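Two Arms and a Pile of Bags: Our Robotics Club Gallery

Posted 2/17/20 by Ifeoma Jibrin

Hi everybody! I promised the parents at the Sarton open evening that I'd get our gallery page up before the long weekend was over, and it's Monday and I'm on the couch with cold coffee, so I'm making it by the skin of my teeth. If you're new, I'm Ifeoma and I run the two-arm project for the Mokcombe Robotics Club. We meet after school in the old print shop at the back of the building. It still smells like toner in there and I've stopped noticing.

The project this year is called Te Moana (the kids voted, and it beat "Robo Beach" by a mile). The idea is that a pair of arms should be able to pack a bag of beach toys. Pick a bag, open it, hold it open, put a toy in, close it. My four-year-old nephew can do this. Our arms mostly can't, yet, and that's what makes it such a great student project. Everybody on the team knows exactly what the right answer looks like, so when it goes wrong they all have an opinion about why!

There's more writing than pictures on this page, I know. I talk a lot. The kids on the software side asked me to put down how the year has gone so they can point their teachers at it for credit, so that part comes first and you're welcome to scroll.

How we got going

We started in the fall with one arm only and a stack of foam blocks. Pick it up, put it down, don't knock over the neighbor's tower. That went fine and everyone got bored, which I took as a good sign. The second arm came into it in December, and then we spent pretty much the whole month learning that two arms are a lot more than twice the trouble of one. They bump. They reach for the same spot. One of them finishes early and just sits there in the way like somebody standing in a doorway.

The students drive the arms by hand first and we save every run. Later the good runs get used for training. Our goal is 3000 saved runs by the end of the school year, and we set that number on the whiteboard before any of us had done a single bag, so please be kind. The very first afternoon of bag work gave us 40 runs, of which I'd have kept maybe a handful. The best afternoon so far gave us 200, and there was pizza.

What a "good run" means (copied from the whiteboard)

The bag gets lifted without dragging the one next to it.
Both arms stay out of each other's way the whole time.
The toy goes in the bag. The toy stays in the bag.
You didn't hit the stop button.
You wrote down your initials. PLEASE write down your initials.

Why bags

I get asked this every single time, so okay. A block keeps its shape. You grab it where it is and it's the same block after you've grabbed it. A plastic bag changes shape as soon as you touch it, and a clear one is even worse, because whatever is underneath shows right through and the shiny wrinkles move around when the bag does. We had a whole argument in January over whether we should switch to paper sacks and make life easier. The paper side had a slide deck. The plastic side won anyway, mostly by being louder, and I'm glad, since the bags are where all the interesting failures are.

My favorite one so far is the double pick. The arm comes up looking very pleased with itself, and there's a second bag hanging off the first one. We have a tally of those taped to the door and it's up to 66. There is also the slow slide, where the bag creeps out of the fingers so gradually that you keep telling yourself it's fine. The beginners all want to squeeze harder. The ones who've been at it a while go in a little lower on the plastic and take their time, and I love watching that get passed along from one kid to the next without me opening my mouth.

The pictures

The bag handoff
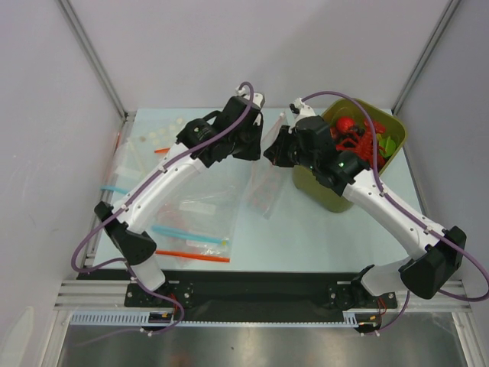

What we're practicing: one bag up between the two grippers, with the right one just at the edge of the film. Orange and light blue closures on the bags lying flat, and that's our friend the red lobster (or crab, we've never settled it) over in the green bin.

Notes from the driving seat

I asked the team for a line or two each about what they'd tell a new driver, and I've left the spelling fixed but the opinions alone.

"Move one arm at a time until you stop being scared of it. Then move both and be scared again."

"Don't talk to the person driving. Just don't."

"If the bag is being weird, let go and start over. You won't save it. I have never saved it."

"Watch the fingers and forget about the elbows." (I do not agree with this one! Please watch the elbows!)

What's next

The Andell Meet is coming up this spring and we've signed up for the open table, which means we get a slot and an audience and no scoring. I was a little disappointed and the kids were thrilled, so there you go. The plan is to show the lift and the handoff with a student driving, and then, if we're feeling brave, let the trained version have a try. In our tests it gets the bag up nicely and then sort of loses interest. The software group thinks it needs more runs where the bag starts out crumpled, and they've asked everybody to quit smoothing things out before they hit record. That means you. You know who you are.

We could also use more drivers on the early shift. You don't need to know any programming and you don't need to have done robotics before, you just need steady hands and a bit of patience with plastic. Come by the print shop any day after the last bell and ask for me, or have a parent send a note through the front office. Siblings are fine too as long as they can sit still near a stop button.

And if your family has a drawer of clear slider bags you're never going to use, send them in! Any size is good, wrinkled is fine, and we really don't mind if they're the kind with the print on the front. Just shake the crumbs out first.

More pictures after Andell.

Ifeoma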